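Block Swap Comes Back to the Flistport Library This Saturday

If your house is anything like mine, there's a bin somewhere full of blocks from four different sets, and at least one of them lives under the couch. So I was pretty happy to hear that the block swap is coming back to the Flistport library this Saturday, from 9 to noon in the downstairs room!

I stopped by while Dalia Vanags was sorting through what people had already dropped off. She started the swap last winter after her own kids outgrew theirs, and she told me 691 pieces have come in so far this time (yes, she has a clicker). Most are plain wooden cubes and cylinders, but there's a good pile of painted shapes too, and those always go first.

"Last time the stars were gone in roughly 10 minutes," she said. "I had a little boy in tears over a heart, so this year I'm holding some of those back until eleven."

The way it works is easy. Bring a bag of clean blocks, get a ticket for each one, and trade the tickets for whatever you like off the tables. If you don't have any to bring, come anyway, because every kid gets seven tickets at the door. Cuypers, the hardware store on the corner, is lending the tables again and throwing in sandpaper for rough edges. 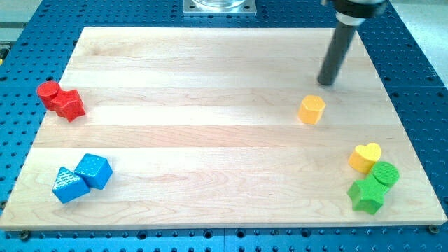

My own favorite part is the color corner, where the little ones put red with red and blue with blue and then argue about it. Kagiso Hlongwane is running it and he's adding shapes this year, so a green star could go with the greens or with the other stars, and I can already hear my daughter making her case for both. He wants it to stay loose, with no prizes and no timers.

Drop-offs are open at the front desk through Friday evening. Please wipe things down first, and leave out anything with chipped paint or splinters. Plastic bricks can't be taken this time, but Dalia says she'd love to do a separate day for those in the spring if enough people ask.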